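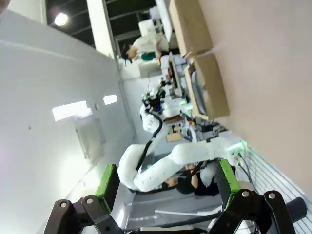
Noir, blanc, vert vif.

Brosholm Sol, peinture époxy bi-composant pour garage et atelier
Réf. 3486
Gamme Cornina. Satiné. Base + durcisseur, livrés ensemble dans le même carton.

Pour dalle béton, chape ciment, ancien carrelage bien poncé. Intérieur uniquement. Pas sur bitume, pas sur bois, pas sur une dalle qui remonte l'humidité (faire le test du film plastique avant de commander, merci, on a trop de retours là dessus).

Teintes en stock : blanc, gris perle, noir, vert vif. Le bleu Maldonado est sur commande, prochain arrivage en octobre. Nuancier papier envoyé sur demande.

Couverture : quelque 40 m² par kit en une couche, moins si le béton boit. Prévoir deux couches de toute façon. Sur béton neuf, primaire Aston avant.

Mise en oeuvre
Aspirer, dégraisser, rincer, laisser sécher. Mélanger le durcisseur à petite vitesse, racler le fond du pot. Rouleau poils courts, pinceau pour les angles. Pot mélangé = pot à finir dans l'heure, ça ne se garde pas. Deuxième couche le lendemain. Passage à pied au bout d'une journée, voiture au bout d'une semaine, pas avant même si ça a l'air dur.

Gants, lunettes, fenêtre ouverte. Fiche de sécurité dans le carton, version PDF par mail.

Question qui revient : les pneus chauds marquent ? Sur le blanc oui, un peu, ça part au savon noir. Sur le gris ça ne se voit quasiment pas.

Antidérapant : sachet de silice en option, à saupoudrer entre les deux couches. Conseillé pour les rampes et les entrées. Pas la peine au fond du garage.

Avis client
« Deuxième kit acheté pour la buanderie. Tient bien, odeur assez forte les premiers jours. Le durcisseur était un peu épais, passé au bain tiède et c'est rentré dans l'ordre. » Yeshi Hadgu

Livraison au pied de l'immeuble, pas d'étage. Retrait au dépot possible le matin, demander Fuseini Adjei. Pots ouverts ni repris ni échangé.

Fiche mise à jour le 21 février 2024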